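Umholm Side Table
Siwan Meredith for Plutilo

Home / Furniture / Tables / Umholm

The Umholm is a small side table in solid ash, drawn by Siwan Meredith over one long winter and made to order in our workshop in Pornbridge. It has a round top, three turned legs and a shallow dish carved into the middle, just deep enough that a pencil or a pair of earrings won't wander off the edge. People tend to buy it for beside the bed and then find it has moved to the sofa, and from there to the bath, and we're very happy for it to lead that sort of life.

Siwan started with a milking stool that belonged to her grandmother, which had legs so thick at the foot that it looked as if it were wearing boots. She kept the boots, though she made them a good deal slimmer, and she kept the slight outward lean that lets you hook a foot behind one leg and pull the whole table toward you without getting up (try it, you'll do it every evening!). The top took longer. The early ones had a raised rim like a tray, and everybody in the workshop liked them until we tried to wipe one clean. The carved dish came after that, and the cloth goes straight across it.

The legs pass right through the top and are wedged from above in walnut, so you see three little dark lines in the pale wood. There are no screws and nothing to put together. It comes to you whole, in a rather large box, and the box is worth keeping if you think you might move house.

Finishes
Clear oil, white oil, or a black stain that lets the grain show through. The black is Seren Gittins's recipe and takes 2 extra days to dry, so please allow for that when you order.

Size and weight
Top 14 inches across. Height nearly 31 inches in the tall version; the low version sits level with most sofa seats. Either one can be lifted easily with one hand.

Care
Wipe with a damp cloth and dry it afterward. Ash is forgiving, but a hot pan will leave its mark. Once a year, or whenever the top starts to look thirsty, rub in a little of the oil that comes with the table, leave it while you have a cup of tea, and buff off whatever is left. Small dents will often lift if you lay a wet cloth over them and press gently with a warm iron.

Goes well with
The Probert lamp, which has the same turned foot, and the Probert stool in the same three finishes.

Ordering
We make the Umholm in small batches, and the next one is planned for September. Write to Seren with the height and finish you'd like and she'll put your name down. Offcuts with each finish can be mailed to you first if you can't decide.

Page updated 21 February 2021

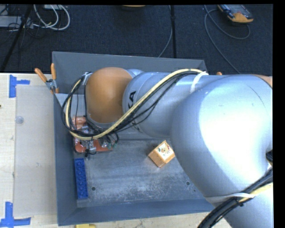
Robot arm over a gray bin, with a pale wooden table beneath.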